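Printed Fabric with White Binding: Frequently Asked Questions

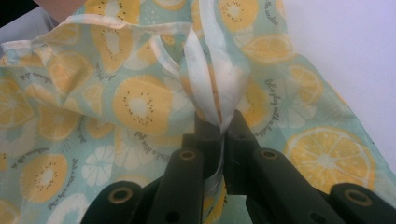
Fruit print on pale aqua, with the whitish lining side folded up.

What is on the print?
Yellow kiwi slices, yellow lemon slices and white flowers, with small dark cursive lettering curving around the fruit. The ground is a pale mint-aqua.

Why does the fruit show through the lining?
The lining is light in color and a little translucent. You will notice the yellow shapes most where it lies against the printed side. It does not affect use.

How do I wash it?
By hand in cool water with mild soap. Do not bleach. Rinse well, shake it out and hang it up by the binding.

Can I iron out the creases?
Use a low setting with a cotton cloth between the iron and the fabric. Do not iron the lining directly. Most creases drop out after a night on a hook.

The hem looks ruffled. Is that a fault?
No. The bound hem ruffles wherever the cloth is gathered. Smooth it flat with your hands before folding.

How should I store it?
Fold it loosely with the print facing out. Keep it away from heaters and direct sun.

Do you sell the fabric by the yard?
Yes, at the Pinthorpe shop only. The minimum cut is 2 yards. For orders over 200 yards, write to Rongrong Xiong at the Gristcombe office.

Can I return a cut piece?
Cut pieces cannot be returned unless there is a printing fault.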